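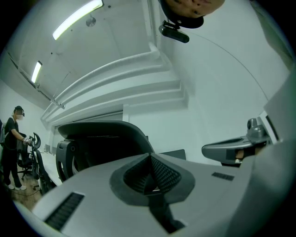

Section 2: Setting up your desk and chair

Right, you've been given a desk in the back office and you'd like to sit at it without your neck going stiff by lunchtime. I've set up more of these than I care to remember, first at Manalastas and now here at Camari, and I still do it in the same order every time. Chair first, then screen, then lights. If you start with the screen you'll only have to move it again once you've sorted the chair (I did exactly that in my first week and spent a whole afternoon fiddling).

You won't need any tools for the chair. For the monitor stand you want the small Allen key, which lives in the top drawer of Charito Dalisay's desk. Please put it back!

2.1 The chair

1. Wheel the chair away from the desk so you've got room to turn round in it. Sit right back, with your bottom touching the backrest.

2. Find the lever under the seat on the right-hand side. Lift it while you're sitting down and the seat sinks; take your weight off and it rises. Stop when your feet are flat on the floor and your knees are level with your hips, or a touch lower.

3. Now the backrest. Turn the knob behind you to loosen it, slide the back up or down until the curved bit sits in the small of your back, then tighten it again. Finger-tight will do.

4. Set the headrest last. It should meet the back of your head when you lean back for a think, and leave you alone when you're typing. If it's pushing your chin down, it's too far forward.

5. Unlock the tilt and have a gentle rock. If you feel as though you're being tipped out, turn the tension knob clockwise a bit at a time.

Note: the headrest is only clipped on. Hold it with both hands, one each side, and move it evenly. Vaughn Yazzie yanked his from one corner and we had to wait until February for the new clip.

Caution: don't adjust the backrest while somebody else is leaning on it. Keep your fingers out of the gap under the seat too, it closes faster than you'd think.

2.2 The monitor

1. Pull the chair back in to the desk and sit as you normally would (as you really do sit, I mean, slouch and all).

2. Stretch one arm out in front of you. Your fingertips should just about brush the screen. Slide the whole stand forwards or back until they do.

3. Loosen the bolt at the back of the stand with the Allen key, keeping your other hand under the screen. Raise or lower it until the top edge is level with your eyes, then do the bolt up again.

4. Tip the screen back very slightly. If you wear varifocals, go lower than I've said and tip it a bit more. Shiela Policarpio swears by this and she's at her screen longer than any of us.

5. Check the cable has some slack in it before you walk away. Push the chair in and out a couple of times and make sure nothing gets caught under the wheels.

Caution: the screen drops when the bolt comes loose. Don't let go of it.

2.3 Lights and glare

The tube lights on the ceiling are lovely and bright for paperwork and a nuisance for screens. With the monitor switched off, sit down and look at the dark glass. Any light you can see reflected in it will annoy you all day.

1. Turn the screen a little to the left or right until the reflection slides off the edge.

2. If that doesn't shift it, move the desk so the tubes run alongside you. Get a second person to help and take everything off the top first.

3. Still there? Ask Renato Barredo for one of the matt screen covers. They just hang over the top.

Note: the switches by the door work each row separately, so have a word with whoever sits opposite before you turn one off.

2.4 After the first week

Go back through 2.1 when you've had a few days in the chair. Most people drop the seat a notch and bring the headrest up. The backrest knob tends to work loose at first as well, so give that a turn while you're there. If the seat sinks by itself, stick a note on it and tell Eduardo Espiritu, who orders the spares.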